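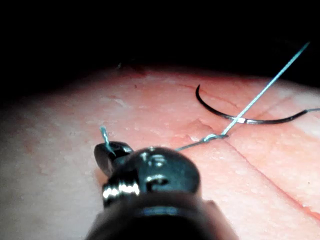 Hotel booking widgets: questions we get asked

Do I need a booking widget on my own site at all?
Maybe not. If you run 11 rooms and most guests ring up or come back every January, a phone number and a decent contact form may do the job. Be wary of anyone who tells you otherwise before asking how your guests find you.

The salesman says direct bookings will double. Will they?
Ask him: double from what? Going from two a month to four is doubling, and it won't cover the monthly fee. We've yet to see a supplier put that promise in the contract.

What does "commission free" mean?
Usually that the commission has been given another name. Odlow charges a "success fee" on completed stays. Waltetti charges nothing per booking but wants 155 euros a month, low season included. Work both out against your own figures for last year, and add the card charges, which neither of them puts on the front page.

Is Evis better than Collado?
Depends who you ask, and whether they're paid for sending you there. Yolanda Urquijo ran both at her guest house and went back to Collado, mainly over the calendar: Evis took up to 44 minutes to pass on a sold room, and she had two couples turn up for the same bed. Evis says this has been fixed. We'd want to see it on a busy weekend first.

Should I show "only one room left" messages?
If it's true, fine. If the widget makes it up — and some do, so check the settings — switch it off.

Can I leave whenever I like?
Read the notice period. Julián Iglesias thought he was on a rolling contract and was billed for another 94 days. Ask as well whether you can take your guest list with you, and in what format. "Yes, on request" is not a format.

Do you earn anything if I sign up with one of these firms?
No. We charge hotels for advice by the hour, so you may want to be sceptical about that too.

Who answers these questions?
Noelia Cifuentes and Patricio Villanueva. Prices were checked on 1 Oct 2021.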